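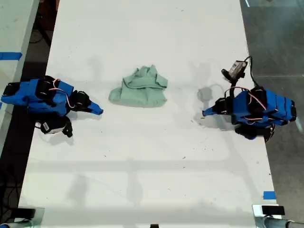

Green cloth, white table, blue arm on either side.

Workshop notebook, September, Prisville fiction group

Started at 16 past the hour because the handouts were still in the printer. Two manuscripts tonight: Razia's story "Bemis" and the new opening of Kavinda's novel. Zubaida ran the discussion and I took notes. Shamim read at home and sent comments by email, which I've folded in where they fit.

Razia Naqvi, "Bemis." Third draft. The brother now arrives on page 2 and the story is better for it. In the last draft we waited through the whole drive before anyone spoke to anyone. The drive is down to a paragraph, and the detail of the radio fading out past the county line is still in there. Keep it.

Main trouble is still point of view. We're close on the sister, then there's a line at the top of the kitchen section that only the brother could know (that he had already sold the truck). Kavinda thought it was a slip. Zubaida read it as deliberate, a narrator leaning out for a second. Razia said it was left over from an early version told by him. She'll try it with the line cut and see whether the argument still makes sense. My guess is it needs the information but could get it from the empty driveway.

Dialogue tags: too many "said quietly." The fight works best where the tags drop away completely.

Ending — split. Shamim wants to stop at the screen door. Zubaida wants the last paragraph but shorter. I'm with Shamim on this draft, though I went the other way on the second one, so weigh that accordingly.

Exercise between manuscripts. Scene in 200 words, two people, one of them wants to leave and can't say so. No weather, no looking out of windows. Everybody wrote for ten minutes and read aloud.

What came up:
Most of us gave the person who wants to leave something to hold. Car keys, a coat, a plate. It's the easy choice, and it did help.
Zubaida's had the host keep offering food, which did more for the tension than anything the guest did.
Mine ran over and had a window in it.
Kavinda wrote the whole thing as a phone call. We let it stand.
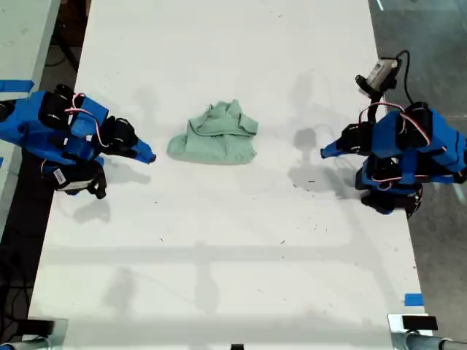 Worth running again with the point of view switched to the person who wants the other one to stay. I'd cut the reading aloud to half the group, as it ate into Kavinda's time.

Kavinda Mridha, "Yousafzai," chapter one, new opening. The old prologue is gone. We now begin with the landlady counting the rent at the table, and the family name comes up when she misspells it on the receipt. Good way in. The name does its work without anybody having to explain it.

The pages slow down after that. There are 40 lines on the history of the building before anyone gets up from the table, and by the end of them I had lost track of who was in the room. Suggested breaking it up and letting some of it wait for the stairwell scene. Kavinda is attached to the part about the coal chute. Fine, but it could be the only piece that stays.

Tense wobbles on the second page, past to present and back. He hadn't noticed. Marked on my copy.

Question left open: how old is the narrator when telling this? Some sentences sound like a child ("the big drawer where the money slept") and some like a man going through papers. Either is workable. Zubaida suggested he write a page of the narrator's present life that never goes in the book, just to find out where he's sitting.

Other business. Cletus Ridgeway wants pieces for the Prevmont reading by the end of the month. Slots are short, so send him something that can be read without setup. Razia is thinking of the kitchen section on its own. I said the driveway page would carry better out loud.

Next time: Shamim's essay, and whoever sends pages first gets the second slot. Bring marked copies back, since Razia is missing page 16 from the last round and thinks one of us still has it.

To do, me: retype the exercise prompt, send tense notes to Kavinda, find the article on unreliable narrators I promised Zubaida in the spring.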